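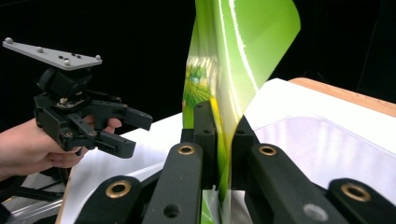 Pasta de partituras Rullow
Loja Porner > Música > Pastas e arquivo > Rullow

Disponível. Capa preta, verde-garrafa ou bordeaux.

Quem canta num coro sabe que uma pasta passa por muito. Anda debaixo do braço à chuva, serve de mesa para escrever a lápis a respiração que o maestro acabou de mudar, fica esquecida no banco de trás do carro em pleno agosto e depois, na noite do concerto, espera-se dela que abra sem ruído e que se aguente quieta na mão esquerda durante um Requiem inteiro. A Rullow foi pensada para essa vida, e é a pasta que mais vezes recomendamos a quem nos entra na loja com uma argola partida na mão e ar de poucos amigos.

Foi a Jummai Idahosa, que canta contralto e fundou connosco a secção de música da Porner, quem insistiu em que a vendêssemos. Tinha comprado uma à Viltska, a pequena oficina que as faz, e andou com ela duas temporadas sem nos dizer nada. Quando finalmente a pousou no balcão, a lombada estava um bocadinho mais macia e os cantos tinham ganho aquele brilho de coisa usada, mas abria e fechava tão bem como no primeiro dia. Encomendámos as primeiras nessa mesma semana!

A capa

O exterior é de tela de encadernação sobre cartão rígido, com uma textura miudinha que não escorrega da mão nem brilha debaixo dos projetores. A versão preta é um preto fosco a sério (pedimos desculpa pela insistência, mas já vimos filas de sopranos com pastas pretas todas diferentes, umas a puxar para o azul e outras para o castanho). O verde-garrafa é fundo e sossegado, e o bordeaux é o preferido dos grupos de música antiga que nos visitam, vá-se lá saber porquê.

A tela leva um acabamento que deixa escorrer uns pingos. Para uma corrida do carro à sacristia chega perfeitamente; para uma procissão debaixo de água, leve um saco. Limpa-se com um pano ligeiramente húmido, sem detergente, e seca aberta, em pé, longe do aquecedor.

Por dentro há uma bolsa de cada lado. A da esquerda é mais funda e foi feita para as folhas soltas que aparecem sempre à última hora, e a da direita tem uma ranhura estreita para o lápis. Aceita um lápis normal e também uma lapiseira fina. Uma caneta grossa não entra, e ainda bem – os arquivistas dos coros agradecem.

O sistema de fios

Muita gente chega a esta página à procura de argolas, e convém explicar bem esta parte, que é a que dá mais conversa ao telefone. A Rullow vem de fábrica com fios elásticos ao longo da lombada. Cada caderno de música abre-se ao meio e enfia-se num fio, como se fazia com as revistas nas salas de leitura. São oito fios, o que na nossa experiência dá para um programa de concerto normal, com uma ou duas peças de reserva para o encore.

A grande vantagem é que não é preciso furar nada. Se o coro aluga as partituras, ou se elas são do arquivo e têm de voltar direitinhas, os fios seguram-nas sem deixar marca. Também se viram as páginas em silêncio, e isso, numa igreja com boa acústica e no meio de um pianíssimo, vale muito.

Para quem trabalha sobretudo com fotocópias furadas, existe o encaixe Ekpo, uma régua de argolas que se prende à lombada com dois parafusos de mão e se tira quando já não faz falta. Fecha com um estalido abafado, e a Jummai ensinou-nos um truque: abrir as argolas com o polegar encostado à lombada, devagarinho. O encaixe vende-se à parte. Pode ficar montado ao mesmo tempo que os fios, embora a pasta fique mais bojuda e nós prefiramos uma coisa ou outra.

Na mão

Atrás da capa há uma correia, cosida e não colada, onde se enfia a mão. Ajusta-se com uma fivela plana e serve a destros e a canhotos, bastando passar a correia para a presilha do outro lado. Quem tem dores no pulso costuma gostar de a apertar um pouco mais do que parece natural, de modo que o peso assente na palma e os dedos descansem.

Vazia, a pasta é leve. Com o repertório lá dentro já é outra história, e a verdade é que nenhuma pasta faz milagres por quem leva a Paixão completa em edição de capa dura. Com 200 folhas de papel corrente a lombada ainda fecha sem fazer força. A correia foi feita a contar com isso e não cede, mas o seu braço talvez reclame ao segundo andamento. Tire da pasta o que não vai cantar nessa noite! Parece um conselho tolo e é o que mais vezes damos.

Aberta numa estante, a Rullow fica plana e não tem tendência para se fechar sozinha. Nos cantos inferiores há dois cordões finos que limitam a abertura quando se canta de pé, e que se soltam para ensaiar à mesa. Guarde-os na bolsa da direita para não os perder. Se os perder, mandamos outros.

Características

Formato: A4 ao alto, com folga para edições corais um pouco mais largas
Exterior: tela de encadernação sobre cartão rígido
Cores: preto fosco, verde-garrafa, bordeaux
Fixação: oito fios elásticos substituíveis
Capacidade: 200 folhas de papel corrente
Peso com o encaixe Ekpo montado: 900 g
Interior: duas bolsas, ranhura para lápis
Correia: ajustável, para mão esquerda ou direita
Fabrico: oficina Viltska
Incluído: pasta, cordões de abertura, um jogo de fios de reserva
Não incluído: encaixe Ekpo, etiqueta gravada

Para coros e bandas

Fazemos condições especiais para encomendas de grupo, e gostamos mesmo destas encomendas, porque acabamos sempre por saber o que é que as pessoas andam a cantar. Diga-nos as cores e se quer etiquetas. O nome do coro pode ser gravado a seco na frente, sem tinta, ou a dourado no canto inferior. A gravação a seco é mais discreta e lê-se bem de perto. O dourado fica bonito nas fotografias, mas gasta-se primeiro no sítio onde cada um põe o polegar.

Se as pastas forem numeradas para empréstimo, sugerimos o número no interior da capa, em baixo, onde se vê com a pasta aberta na prateleira do arquivo. A Viltska grava a numeração seguida e, se daqui a uns anos o coro crescer, retomamos no número em que tínhamos ficado. Guardamos as fichas de todos os grupos, em papel, numa gaveta que já custa a fechar.

A oficina trabalha por séries de 2.000 pastas, tingidas a partir do mesmo lote de tela. De uma série para a outra pode haver uma diferença pequenina no verde e no bordeaux. No preto nunca a notámos. Se for importante que fiquem todas iguais, encomende tudo de uma vez ou avise-nos, e nós reservamos umas quantas do mesmo lote.

Em julho a Viltska fecha para férias. As pastas lisas continuam a sair do nosso armazém, mas as gravações ficam à espera, por isso quem precisa delas para um festival de verão deve falar connosco ainda na primavera.

Cuidados e peças

Os elásticos são a única coisa que se gasta com regularidade. Ao fim de umas temporadas perdem força, as folhas começam a dançar e é altura de os trocar. Faz-se em casa, sem ferramentas: desengata-se o nó de cima, puxa-se o fio velho, passa-se o novo pelo mesmo orifício e prende-se. Se tiver dedos grandes, uma agulha de lã ajuda bastante.

Não guarde a pasta deitada debaixo de uma pilha de livros. A lombada acaba por ganhar a forma que lhe dão, e depois custa a convencê-la do contrário. De pé, entre duas coisas direitas, dura muitos anos.

Um canto amassado recupera-se quase sempre. Humedeça a tela ao de leve, aperte o canto entre dois bocados de cartão com uma mola da roupa e deixe ficar até secar bem. Já uma costura da correia que se abra deve vir para a oficina, onde a voltam a coser com a mesma linha. Enquanto a pasta estiver na garantia, não cobramos nada por isso, nem os portes de volta.

A garantia é de oito anos para a lombada, a correia e as costuras. Basta o talão, ou o nome com que fez a compra, que nós encontramos o registo.

Perguntas que nos fazem muito

Serve para partituras de piano? Serve, mas não foi desenhada para isso. Os cadernos de piano costumam ser mais largos e ficam a espreitar. Para acompanhadores que usam fotocópias em A4, com o encaixe Ekpo, funciona muito bem.

Existe em tamanho mais pequeno? Por agora, não. A Viltska já nos mostrou um modelo de ensaio para marchas de banda, de que gostámos muito, e quando houver novidades pomo-las nesta página.

Posso pôr um tablet lá dentro? Cabe na bolsa da esquerda para transporte. A capa não tem suporte para o segurar durante o concerto e não aconselhamos elásticos improvisados.

O lápis cai? Com a pasta fechada, não. Aberta e de cabeça para baixo, cai, como cairia de qualquer lado.

Ver e experimentar

Na loja temos sempre uma Rullow de cada cor em cima do balcão, já com música lá dentro, para que possa sentir o peso verdadeiro. Traga as suas partituras, se quiser, e experimente-as nos fios com toda a calma. À terça-feira à tarde costuma estar cá a Jummai, que sabe montar o encaixe de olhos fechados e tem opiniões firmes sobre lápis.

Para encomendas de grupo, escreva-nos pelo formulário de contacto e indique o nome do coro, a quantidade, as cores e o texto da gravação tal como deve aparecer, com acentos e tudo. Enviamos uma prova antes de gravar.

Ver também: Encaixe Ekpo – Jogo de fios de reserva – Etiquetas gravadas – Caixas de arquivo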